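Mostden Libraries After-School Chess Program
Interim report to the Imhof Fund
Prepared by Boonmee Prasertsri, program coordinator

Period covered: September through January

1. Attendance

The program now runs at three branches. At the end of January we had 77 children registered, most of them in grades three to six. Attendance was steady through the fall and dropped in December, when the school concerts took up a lot of afternoons. It came back after the break.

The Tredivico Road branch has the largest group and a waiting list. The Mill Street branch is still small. Its sessions start at 3:15, and the school bus often arrives after that, so we plan to move the start to 3:45 for the spring.

2. Teaching

We dropped the printed workbook in October. The younger children were not finishing it and the older ones had done most of it before. Coaches now open with one puzzle on the wall board, then the children play. Beginners play pawn games until they are sure of how the pieces move.

Notation has been slow. We ask every child above beginner level to write down at least the first 8 moves of one game per session - some do, many forget after the opening.

3. Equipment

The grant paid for roll-up mats, weighted pieces and two demonstration boards. The mats have green and cream squares with coordinates printed in the border, which has helped with notation. They store flat in the branch closets. The clocks we ordered from Skaltix came in November, and 2 were sent back with faulty buttons. Replacements have arrived.
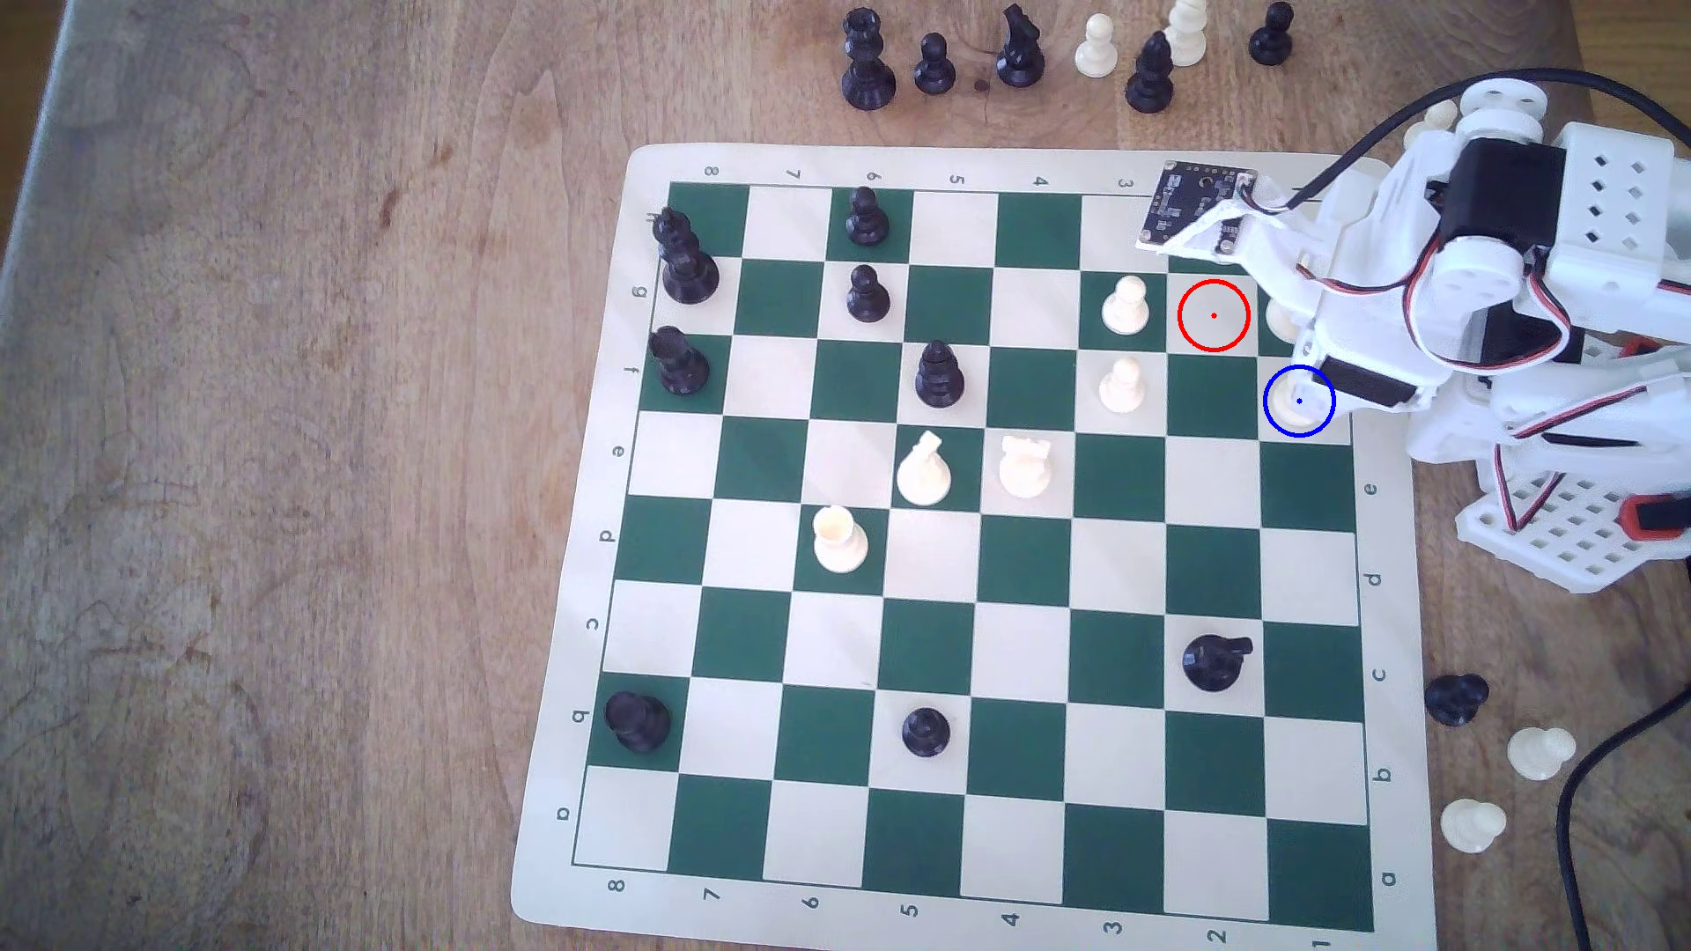 Roll-up mat with green and cream squares and a wide cream border.

We have not bought the storage cart listed in the original budget. The branches do not share equipment as much as we expected, and we would like to move that money to bus fares for the spring tournament. A revised budget line is attached for your approval.

4. Staffing

One coach left in November for a full-time job. Her sessions were covered by the other branches until a replacement started in January. Background checks are complete for all current coaches.

5. Next period

- Move the Mill Street start time
- Hold the spring tournament at Tredivico Road in April
- Send the parent survey home in March, in English and Spanish

The final report will follow in June with the full attendance sheets and receipts.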